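Riddale test cell idle after arm fails to stop at limit

RIDDALE - A robot test cell at Plistico's Kneath Street building has been out of use since 30 August 2019, when an arm ran past its programmed limit and kept pushing downward until an operator hit the emergency stop. No one was hurt.

The company said the arm was 15 millimeters below its lowest permitted position when power was cut. It had completed 416 cycles of a shape-sorter task that day without a fault. The force sensor at the wrist should have halted the motion on its own, but its readings had frozen and the controller went on treating the last value as current.

The task uses a red shape-sorter block with nine holes in its top, placed on the floor of a gray, open-topped enclosure with a black bracket in front of it.
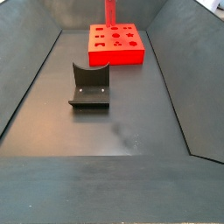 Wenche Isaksson said the frozen reading worried her more than the overtravel, and that the controller should have noticed within a second that the numbers were no longer changing. She wants the same check made on every cell running the Zallgate software - the update was installed in May.

Plistico said it has seven cells on that version. The other six are running at reduced speed while the logs are reviewed. A replacement sensor cable has been ordered, although the company has not said whether the cable, the sensor or the software was at fault.

Liv Midtbø is handling the review. The cell will stay locked out until it is finished.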